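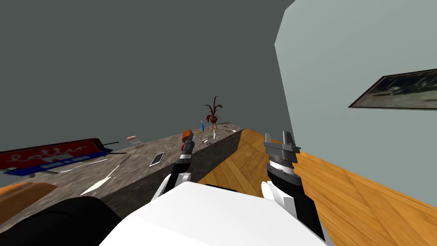
Jelus Counter-Clearing Set: Read Me First

Welcome, and thank you for taking the time to read this before you open the folders! The set holds 717 simulated runs of a two-armed robot working at a counter full of small household things. We put it together at Mendes, the company that runs the staff kitchens at Drurkthorpe, because the people in those kitchens were going to share their work with a machine and we wanted them to have a say in how it learned.

What is in it

700 runs for training
17 runs held back, picked by the kitchen staff as the ones they would most like to see done well
6 folders, one for each kind of counter (start with "stone", it is the easiest to follow)

Every run is rendered in Alum, our in-house simulator, and seen from the robot's own head. The counters are crowded on purpose, with cutlery, food, glass and a potted plant all sharing the same top, much as a real counter looks at the end of a long lunch. 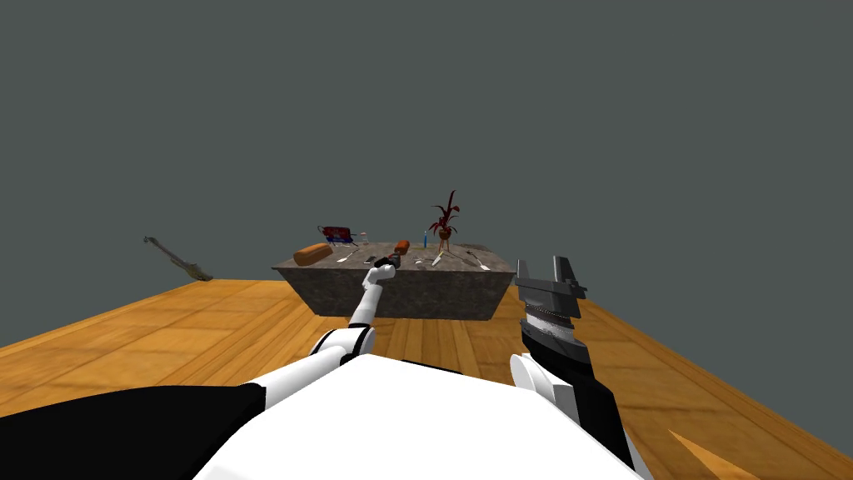
Cutlery is what the staff asked about most, and you will find plenty of it. Clearing up used to take the last stretch of every shift, and the plan at Drurkthorpe is for the robot to take over the picking and sorting while people stay on serving, ordering and checking. Hours were kept the same when the plan was agreed in May, though the jobs inside those hours are shifting, and a few of the longer-serving folks have told us (quite fairly!) that they liked the quiet of clearing up and will miss it.

Known gaps

No people appear in any run, so please don't use the set to judge how safely a robot works next to someone. Some objects are placed oddly or float, and we have left those runs in. Labels for small items toward the far end of a counter are less reliable than the rest.

Using it

Free for research and for staff training. If you change the labels, please send them back to the Jelus desk at Mendes, and we will fold them into the next release.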